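Wivden museum finishes first stage of textile records project
7/25/26

The Wivden Historical Museum has completed the first stage of a records project covering its household textile collection. Catalog entries for 57 bed coverings have been checked against the original accession registers and moved into the museum's new collections database.

The textiles are part of the Grestolmont bequest, a group of almost 4000 objects received from the Grestolmont estate. The bequest includes furniture, kitchen equipment, printed matter and clothing. Textiles were given temporary numbers on arrival, and many of those numbers were never replaced. Staff found that a number of entries carried two identifiers, one from the receiving list and one from a later card index, with no note linking them.

Under the new procedure, each entry keeps a single permanent number. Earlier numbers are recorded in a separate field and remain searchable. Dimensions are entered in centimeters, with the measuring point stated. Fiber content is listed only where a test result or a maker's label supports it. Entries that relied on a guess now read "not determined."

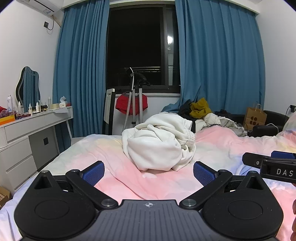
Will the old card index be thrown away?
The cards will be kept in the museum archive and can be consulted by appointment. Scans of both sides will be attached to the matching database entries.

Work on the registers began in March. The first task was to compare the donor's inventory with the museum's receiving list, which had been typed in a different order and grouped by room. The inventory names the rooms at Alulgate, the Grestolmont family house, and in several cases it is the only source for where a piece was kept. Room names have been copied as written, including variant spellings, and a standard term has been added beside each one.

Three entries could not be matched to any line in the inventory. They will stay in the database with a provenance note stating that the source is unconfirmed. Former members of the household staff and their families are invited to contact the registrar if they hold letters, receipts or photographs that mention furnishings at Alulgate.

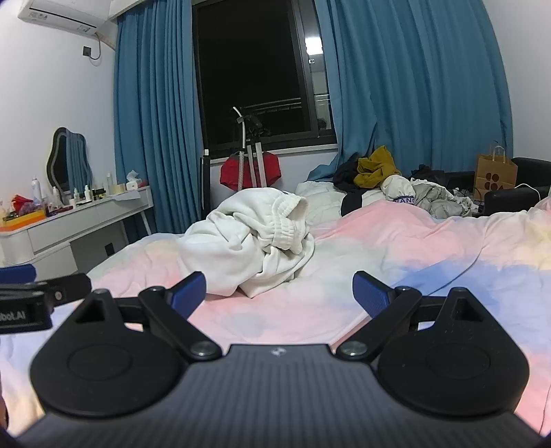
Two blue finger pads above a pastel tie-dye quilt.

Storage locations were also revised. Rolled textiles now have a shelf code and a tube number, and boxed textiles have a shelf code and a box number. The location field is locked after each move and can be changed only by the registrar. A printed copy of the location list is held in the workroom and replaced after each update.

The second stage covers table linen and curtains. It will use the same field structure, with an added entry for paired items so that the halves of a set can be recorded separately and linked. Clothing is scheduled after that and will need its own measurement guide.

Public access to the completed entries is available at the terminal in the museum reading room. Images are not yet included in the public version. Requests for copies of register pages should quote the permanent number where known, or the temporary number if that is the only one available.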